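3.2. La célula simulada y su puesta a punto

Antes de hablar de resultados conviene contar cómo dejamos montada la célula, porque se nos fue en ello buena parte de febrero y porque casi todo lo que salió mal después se explica desde aquí. La célula se llama Bakia y vive entera en el simulador: un brazo negro articulado, una pinza de dos dedos y un puñado de piezas pequeñas, entre ellas las barras de color con anilla que en el grupo llamamos, sin más, «llaves». La primera versión la heredé de Vlastimil Charvát, con sus manías incluidas (nombres de articulaciones en tres idiomas, por ejemplo).

Lo primero que toqué fue la base. En el modelo heredado la placa de montaje estaba girada unos grados respecto al origen del brazo, un error pequeño que en la muñeca ya se notaba muchísimo. Şengül Kahraman escribió una rutina que compara 14 posturas de referencia con la cinemática directa, y desde entonces la pasamos cada vez que alguien edita el modelo. ¡Cada vez! También cuando el cambio «no toca nada». 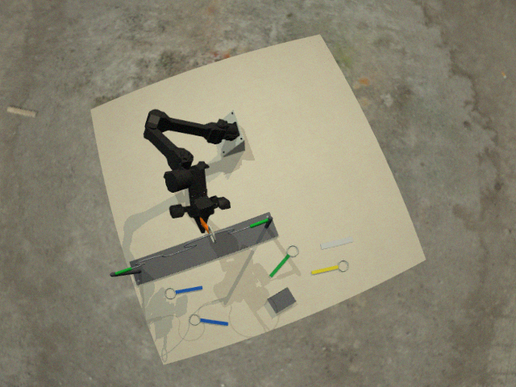
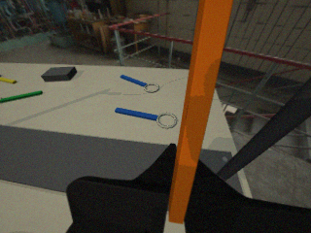

Figura 4. Dos vistas simuladas de la célula, ambas con llaves azules a la vista.

Última modificación de esta página: martes, 5 de noviembre de 2024

La vista general la uso sobre todo para revisar el reparto de las piezas y las sombras; la cercana, para la pinza. Con la general cazamos un fallo bastante tonto: al reiniciar un episodio, alguna anilla aparecía ligeramente hundida en la superficie y salía despedida en el primer paso de física. Lo arreglamos soltando cada pieza desde un poco más arriba y dejando correr 81 pasos antes de dar el control al brazo. Probé con 19 y era poco, las anillas seguían temblando.

Los dedos dieron más guerra. La malla de colisión venía simplificada en exceso y el contacto con las barras finas se perdía a mitad del cierre — no siempre, que habría sido más fácil de depurar. Margarida Azevedo rehízo las mallas a mano y yo volví a ajustar el rozamiento, primero por separado en cada dedo y luego con los dos juntos. De las 118 configuraciones que guardamos en ese barrido nos quedamos con la más aburrida, la de cierre lento y fuerza moderada.

Para el mantenimiento seguimos una costumbre sencilla: quien cambia algo del modelo repite las posturas de referencia, abre las dos vistas y apunta en el registro qué ha tocado. Los valores de rozamiento no se editan a la vez que las mallas. Esto último lo aprendimos después de perder casi una semana persiguiendo un deslizamiento que venía de ambas cosas, y todavía hay en el registro una nota de Margarida, en mayúsculas, que prefiero no reproducir.

Queda pendiente el retardo del mando de la pinza, que en todas las pruebas de la sección 4 se mantuvo constante.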